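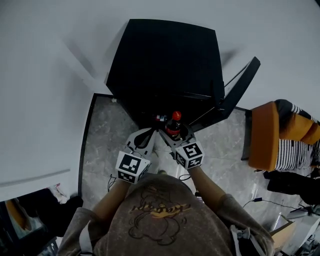 You keep soda in a cabinet, my sister said, like a person with no refrigerator. She has a point, and she has made it every time she's come over since I moved into this apartment. But the fridge I have here is the kind that fits under a counter, and once the milk and the eggs and the leftovers are in, a big bottle of cola has nowhere to go but on its side across the lettuce. So the bottles live in the black cabinet against the white wall, and I have become a person with opinions about black cabinets.

I bought mine in October at Furnia, the secondhand place out past the car wash on Porira Road (go early, before ten, or the good stuff is already in the back of somebody's pickup). The tag said Media/Storage, which covers a lot. I carried it in, set it down on the gray tile and figured I'd fill it in an afternoon. I've rearranged it four times now!

Round one was everything. Board games, extension cords, the big roasting pan, two bags of bags. It took me a week to stop opening the door. When a cabinet stands on the floor and the door swings out wide, you see the whole jumble at once, from above, and you close it again. I suspect a lot of us own a piece of furniture like that.

Round two I went to Shokri, the container store downtown, and spent more on bins than I had on the cabinet. Lovely bins. They were an inch too tall. I took them back and the woman at the register didn't even ask, she just reached for the return slips.

Round three was drinks only, and that's where things got better. Soda, seltzer, the juice boxes my nephews go through like water. I put the tall bottles at the back, because that's how a grocery shelf looks in your head, and then every single time I wanted the cola I had to go in over the juice. I knocked something over about once a day. Soda that's been rolled across a tile floor needs a good long rest before you twist the cap, and I'll let you guess how I learned that one.

So, round four. Tall bottles go right at the front by the opening, standing up, labels out. You grab one low around the middle with both hands, bring it straight out past the edge, and only then lift. If you lift too soon the cap catches, and a cheap cabinet will show that scrape forever on matte black. (Mine has two. A black marker helps a little, a furniture crayon helps more.) Small packets and snacky things go off to one side, where a bottle coming out won't drag them along.

The other thing I'd tell anyone is to leave the door room to swing. All the way. I had a laundry hamper parked next to mine for a month and got used to squeezing my arm through a gap, which is a silly way to live in your own home. The hamper went to the bedroom and I felt like I'd added a room.

As for the top, I'm trying to leave it bare. Matte black shows dust by lunchtime, and it shows it worse with keys and mail scattered around in it. I keep a dry cloth handy and give it one swipe when I walk by.

My sister is coming for dinner again next week. I've already told her there will be ice.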